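Dosaso Automation Laboratory
Safety and Reliability Office, Sarkside Campus

Position announcement: Fault Investigation Technician, Two-Arm Handling Cells
Full time, fixed term of 2 years, with possible renewal
Closing date for applications: July 4, 2025

Background

Dosaso operates two-arm cells for the handling of documents, binders and other flexible items. In April, one of these cells suffered an uncommanded grip event during a binder task. The left gripper closed to full force after its controller had reported a normal release, and the right arm continued its motion on the assumption that the item was free. The emergency stop was pressed by the operator on duty. There were no injuries, but the stop took longer to take effect than the written limit allows, and the event was entered as a safety matter of the second class.

The laboratory has since reviewed the logs of 63 earlier sessions and found the same false release report in 3 of them. The cause has not been established. The person appointed will be responsible for finding it.

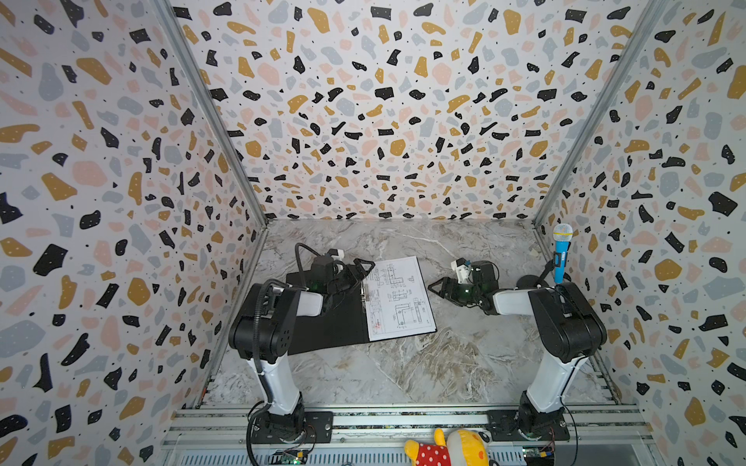
Binder handling remains the reference task for the investigation. The two arms share one small floor area, and the item between them can shift, fold or catch at any point in the cycle. A ring binder opened flat, with a printed drawing sheet clipped into it, must be approached by one gripper while the other waits open on the far side. The green light on each gripper is not accepted by this office as evidence of a safe state, and the technician will be expected to propose a better indication.

Duties

The technician will:
- repeat the reference task under controlled conditions, up to 100 cycles per test series, and record every departure from the expected sequence
- compare gripper position, motor current and reported state for each cycle
- inspect cables, connectors and control boards for wear and loose contact
- measure stopping time after each change to hardware or software
- write fault reports that can be read by staff outside the engineering group
- order the withdrawal of a cell from service where there is doubt about its condition

The last of these is a real authority. A cell withdrawn by the technician may be returned to service only with the written agreement of the Safety and Reliability Office.

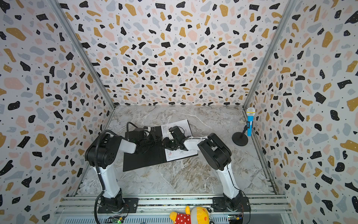 Work with both arms powered is carried out by two persons, one of whom remains at the stop control throughout. Reaching into a cell under power is prohibited, including to recover a dropped or trapped item. Applicants should be comfortable with slow and repetitive testing, as many of the series will show no fault at all.

Requirements

Applicants must hold a two-year technical degree in electronics, mechatronics or a related field, or have equal experience in industry. They must be able to read wiring diagrams and mechanical drawings and to use common test instruments. Experience with lockout procedures is required. Some knowledge of Python or a similar language is desirable - training can be given where it is lacking.
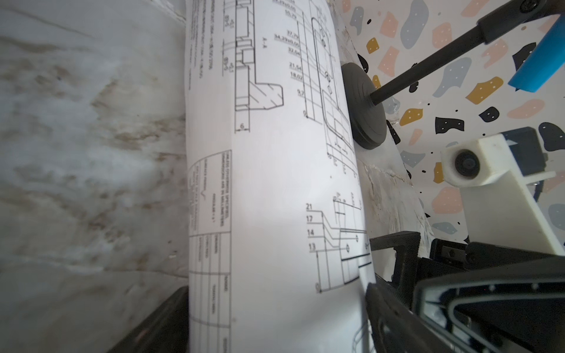 Experience with paper, film, cloth or other materials that bend under load will be considered an advantage. So will previous work on incident reports, whether in robotics or in another field such as rail, elevators or medical equipment.

Conditions

The post is based at Sarkside. Occasional travel to the Drorkov test hall will be required, and travel costs are paid by the laboratory. Safety shoes and eye protection are supplied. The technician reports to the Safety and Reliability Office and not to the group whose cells are under investigation.

How to apply

Applications should include a resume, a cover letter of no more than 2 pages, and one sample of technical writing with confidential details removed. They should be addressed to Dosaso Personnel Services, Dufour Building, Sarkside Campus. Applicants chosen for interview will be asked to review a short fault log and discuss it with the panel.

Dosaso is an equal opportunity employer. Applicants who need an adjustment to the interview process are asked to state this in the cover letter.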